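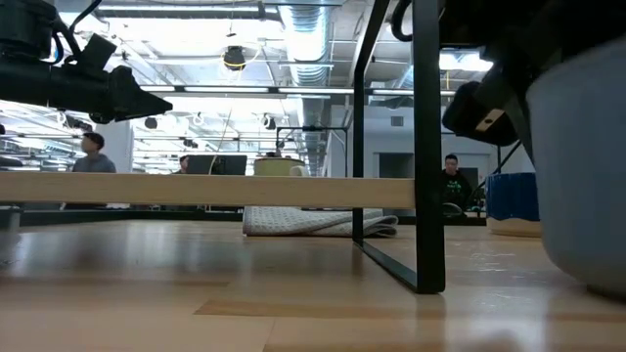
Moving your coins off an exchange and into your own wallet for the first time

I love this little job. The first time you see a balance arrive in a wallet that only you hold the keys to, it feels like magic, and you can do the whole thing in one evening with a cup of tea. I'm using the Waseck exchange and the Castarik wallet here, as those are the two I have, but the menus are much the same everywhere.

You will need your exchange login, your phone with the wallet app installed, a pen and two sheets of paper. Put 90 minutes aside. Most of that is waiting, so bring a book!

Step 1. Set up the wallet
Open Castarik and choose New wallet. It shows you twelve words, one screen at a time. Write them down in order, number them, and print in capitals if your handwriting is anything like mine. Make the second copy from the screen too, so a slip in the first doesn't get carried over. No screenshots, no email to yourself, no notes app.

Step 2. Prove that the words work
Before there is a penny in it, delete the wallet from the app and bring it back using only your paper. I can't recommend this enough. If the restored wallet shows the same receiving address as before, your copy is good. If it doesn't, start again with a new wallet; you've lost nothing but a few minutes.

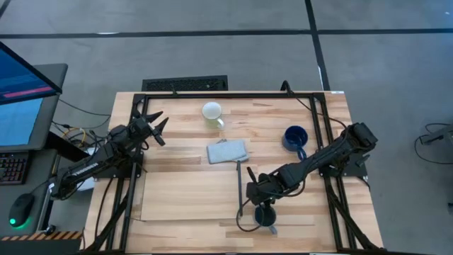
Can I use the same twelve words on two phones?
They will open the same wallet on both, with the same balance, so it can be done. Each extra phone is one more place for the words to leak from, though, and I keep mine on one.

Step 3. Copy the address
In the wallet, tap Receive, pick the coin and check the network name underneath. Then on the exchange go to Withdraw and make sure it names that very same network (some coins can travel on several, and a mismatch can be hard or impossible to put right). Paste the address, then compare it with the one in the wallet, all of it if you have the patience. There is nasty software about that swaps a copied address for somebody else's.

Step 4. Send a small test
My whole balance was 1,583 Plundulo, and I sent 45 first. Yes, you pay the fee twice. It's the best money you'll spend all night! Waseck emails a link to confirm the withdrawal, and after that the payment shows as pending. Mine took 78 minutes on a busy evening, so don't fret and don't send it again.

Step 5. Send the rest
Once the test shows as confirmed in the wallet, repeat step 3 from the top, then send what's left. Your wallet may offer a fresh address this time. That's normal, and the old one still works.

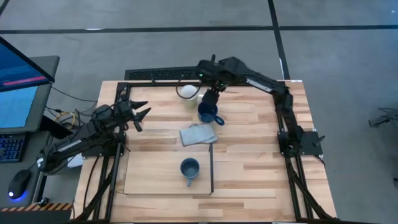

Thảo Huỳnh wrote in to say that her exchange holds withdrawals to a new address for a full day, and that the clock only starts when you add the address to the saved list. Well worth adding it the night before, then.

Step 6. Put the paper away
Keep the two sheets in two different buildings if you can. Note the name of the wallet app on a separate slip, and the date you set it up. Then log back in to the exchange and save the withdrawal record as a file, as you'll want it when you do your tax return.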